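Odd Socks – Laundry Gallery

Posted July 13, 2019

The Horkeck shared laundry keeps a box for socks that come out of the dryers without a partner. There were 19 in it at the last clear-out. Most went home the same evening. This page is for the ones still waiting, laid out on the table so owners can check color and size before coming down.

Pale mint green, ankle length, plain knit with a ribbed cuff. Box number 2.

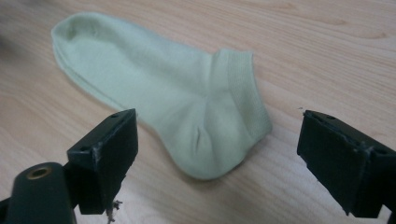

Þórarinn Snorradóttir wrote in to say that single socks should be kept until November at least, as people find the other one when they change over to winter bedding. Two of the socks claimed last year had been in the box since spring.

We will keep them that long if there is room. Socks with holes are not kept, and neither are socks that were left in the washers and never dried.

Same pale green, with no pattern or logo on the knit. If you have one like it at home, look at the toe seam and the ribbing before you write.

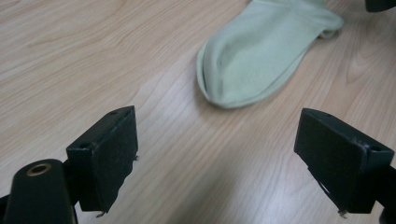
To claim a sock, bring its partner to the laundry desk or leave a note with your name and the box number. Güven Sarıgül opens the cupboard on request. Anything unclaimed after November goes into the rag bin – the clean ones are used for wiping down the machines.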